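Skernlow open day: notes for anyone thinking of spending money on handheld grippers

Posted 6/15/24

We drove over to Skernlow for their open day with a flask, a notebook and a list of questions that had grown far too long by the time we parked. Our workshop at Sturum has been putting money aside for a first step into robot training, and I had promised everybody I would come home with something better than a brochure. I did also come home with a brochure, and a rather nice pencil.

The welcome was lovely. Coffee first, then a short talk in the front room from the woman who runs the site, who had the good sense to keep it brief and let us loose on the benches. There were visitors from all sorts of places, including a couple who had come from Cáceres and were asking much sharper questions than I was (I stood near them for a good part of the morning and wrote down the answers!).

What I mainly wanted to see was the handheld kit. For those who haven't been following our planning, the choice is between buying a proper arm straight away or starting with a pair of grippers that a person holds and works by hand, recording the movements as they go, and putting off the arm until we know which jobs we really want it for. I had only seen the second way in videos, and it is a different thing to stand next to it.

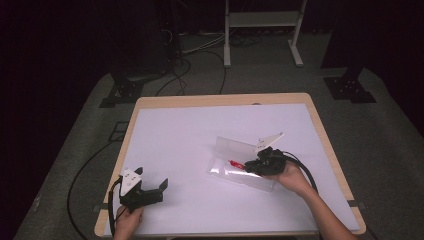 EQUIPMENT AND COSTS

The job on the table was a small one, a red object in a clear plastic box with a hinged lid, and a translucent bag in there as well. It's very close to the fiddly packing work we do at home, so I stayed longer than was polite. Thin plastic is what gives our packers the most bother, and I'd want any kit we buy tried on it before we sign for anything.

Each gripper has a white plate on top with little dark printed markings, and I made a note to ask every supplier whether spare plates come in the price or have to be ordered. Ours would be scuffed within the month, knowing us.

The other thing to budget for is cable. Both grippers had black cables coming off them, with more running across the carpet behind the table, and I thought straight away of our own floor and the trolleys that go over it all day long. I have put down 500 for floor covers and decent trunking. I'd sooner find that now than in November when the money has gone.

As to the big figure, Conska have quoted us 3000 for a pair of grippers, with another 1000 for setting up and a day's training, all in pounds and before tax. With my 500 on top that is 4500, still well inside what we have set aside, and it leaves something in the pot towards the arm. I asked at Skernlow whether they would take the training day again if they were starting over, and the answer was a very firm yes.

They also suggested we allow 40 hours of somebody's time for practice before we expect recordings worth keeping. I hadn't put staff time in the plan at all, so that page needs redoing. It may mean taking one person off packing in the mornings, which I shall have to raise gently.

A table, by the way, needn't be anything grand. The one I watched had a light wooden frame and a big white board on top, and we could knock up something similar from what's in the back store.

Lunch was soup and very good cheese rolls. The car park is small and fills early, so share a lift if you go. I've left the brochure and the Conska quote in the tray by the kettle, and would like comments back before I ring them about a trial.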